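How to Oil a Butcher-Block Desk or Table

A butcher-block top needs oil a few times a year. If yours looks pale and water soaks in quickly, it's time. The job is simple, but most of it is waiting, so start in the morning.

What you need:
Food-safe mineral oil
Sandpaper, 120 and 220 grit
Lint-free rags
Mild dish soap

Step 1. Clear and wash

Take everything off the top. Wipe it down with a damp rag and a little soap, then wipe again with plain water.
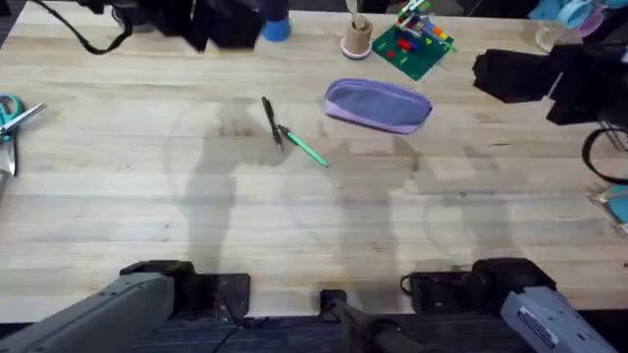 Let the top dry overnight. Oil won't soak into damp wood, and sanding damp wood just raises fuzz.

Step 2. Sand

Start with 120 grit on rough or stained areas. Follow with 220 over the whole top. Always go with the grain. Vacuum up the dust, then wipe with a dry rag. 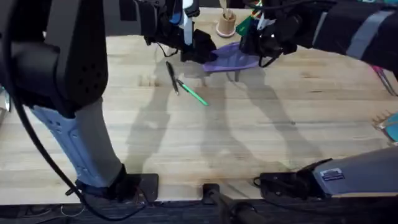 Butcher-block top with knots and a worn area near the center.

Step 3. Treat rings and dark marks

Light rings often come out with the 220 paper. Dark ones go deeper. Sand a wide area around the mark so you don't leave a dip. 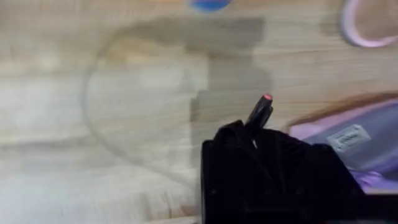
If it's still there after 2 passes, leave it. Oil will make it blend in a little. I tried a bleach cleaner on my table in the Plendmont apartment and ended up with a pale patch that looked worse than the ring.

Step 4. Oil

Pour a small puddle and spread it with a rag. Wait 30 minutes and wipe off whatever is left on the surface. Put on a second coat the same way. Do the edges and the underside too, or the top may cup.

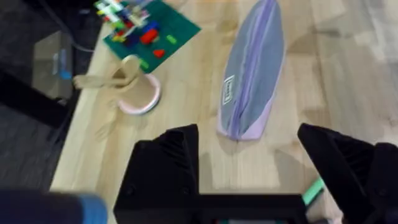
Give the oil a full day before you put anything back. Paper and cloth are the worst things to set down early. A fabric pencil case like the gray and lavender one on this table will pull oil out of the wood and keep the spot. Hard items can go back first.

Lay used rags flat outside to dry before you throw them out. I repeat the oiling every March and again in the fall.

Updated 10/1/26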